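Hivala Room Thermostat
Set-up Guide, Section 5: Placing, Mounting and First Start

Before you begin

Please read this section to the end before you take the thermostat out of its bag. The mounting is not difficult, but two of the steps cannot be easily undone, and it is better to know them in advance.

The box contains the thermostat, the wall plate, two screws with plugs, two batteries and the paper drilling guide. The receiver for the boiler is packed separately and is treated in Section 4. If the receiver is not yet connected, stop here and complete Section 4 first.

You will need a small screwdriver, a pencil, a spirit level and a drill with a bit that fits the plugs.

CAUTION: Before drilling, make sure that no electric cable or water pipe runs inside the wall at this place. Cables often run straight up or straight down from a switch or socket.

5.1 Choosing the place

The thermostat measures the air which is near to it. When the place is badly chosen, the heating will be switched at wrong times, and no later setting can fully repair this.

1. Choose the room where you spend most of the day. A hallway is usually not suitable.
2. Choose an inside wall. Outside walls are colder than the air of the room.
3. Stay away from windows and from doors which are often opened. In a room with a large window, look at different hours how far the sun comes in, and keep the thermostat out of this area.
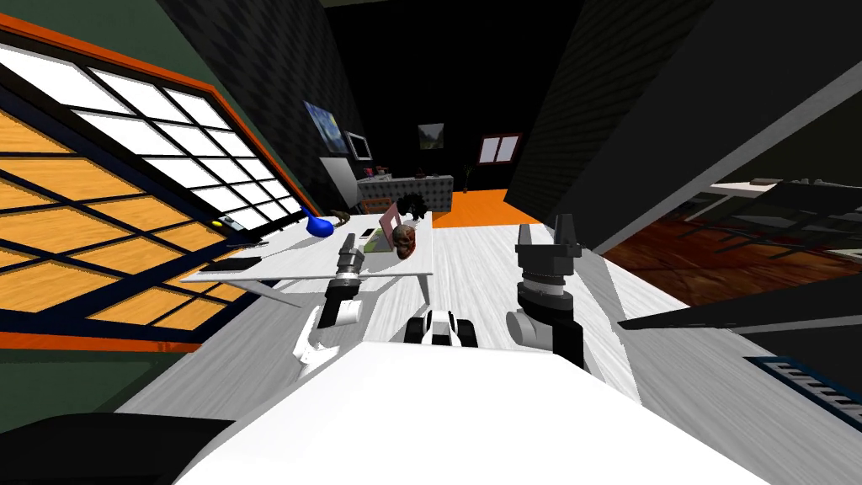
4. Keep a distance from radiators, lamps, televisions and cooking places.
5. Do not place the thermostat behind a curtain, inside a shelf or behind an open door. The air must be able to move freely.
6. Hold the thermostat at the chosen place and press the round key for five seconds. The signal mark must appear in the display. If it does not appear, move along the wall and try again.

Note: If the room has a radiator valve with its own control, open this valve fully. Otherwise the valve and the thermostat will work against each other.

5.2 Mounting the wall plate

1. Hold the drilling guide against the wall and level it with the spirit level.
2. Mark both holes with the pencil.
3. Drill the holes and push in the plugs until they are even with the wall.
4. Screw on the wall plate. The arrow must point up. Tighten the screws by hand only, as the plate can bend and then the thermostat will not close.
5. Break out the small tab at the lower side of the plate if you want to lock the thermostat against removal. The tab cannot be put back.

On tiles or glass you can use the adhesive pad from the Pultivby accessory set. Clean the surface, press the pad firmly and wait overnight before you hang the thermostat. Do not use the pad on wallpaper.

5.3 Using the table stand

If you do not wish to drill, the thermostat can also be placed on the table stand (ordered separately, part 109). The same rules for the place apply, and one more: the thermostat should always return to the same position. When it is carried from one room to another, it will follow each time a different temperature.

1. Push the stand into the two slots at the back until you hear a click.
2. Place it on a firm, level surface, with the display looking toward the middle of the room.
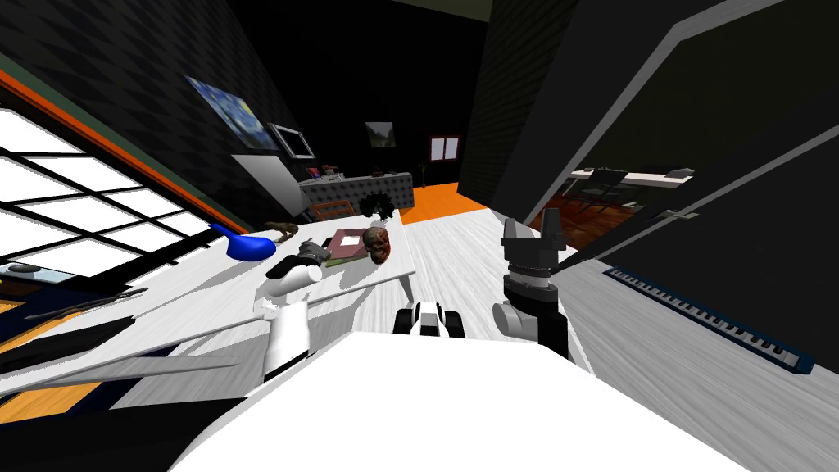

3. Leave free space on all sides. Cups with hot drinks and laptop computers are common sources of error.
4. Wait one hour before you judge the temperature shown.

CAUTION: Do not pull the stand out by force. Press the release at the back and slide the stand down.

5.4 First start

1. Insert both batteries. Observe the marks + and - inside the compartment.
2. The display shows all signs for a short moment and then the software number. For this guide the number must be 329 or higher. With a lower number, please use the guide on the yellow sheet.
3. Set the hour with the keys + and -, and confirm with the round key. Set the minutes in the same way.
4. Choose the temperature unit. This choice can be changed later only by a full reset (see 5.5).
5. Turn the wanted temperature well above the room temperature. The flame mark appears and the boiler should start after a short delay.
6. Turn the temperature down again. The flame mark goes away.

Note: Some boilers continue to run the pump after the flame mark is gone. This is normal.

5.5 Full reset

Press + and - together until the display becomes empty, then release both keys. All times and temperatures are deleted. The connection with the receiver remains.

Guide text: Frauke Seidel
Checked by: Yupin Phuthong
Edition of Jun 10, 2020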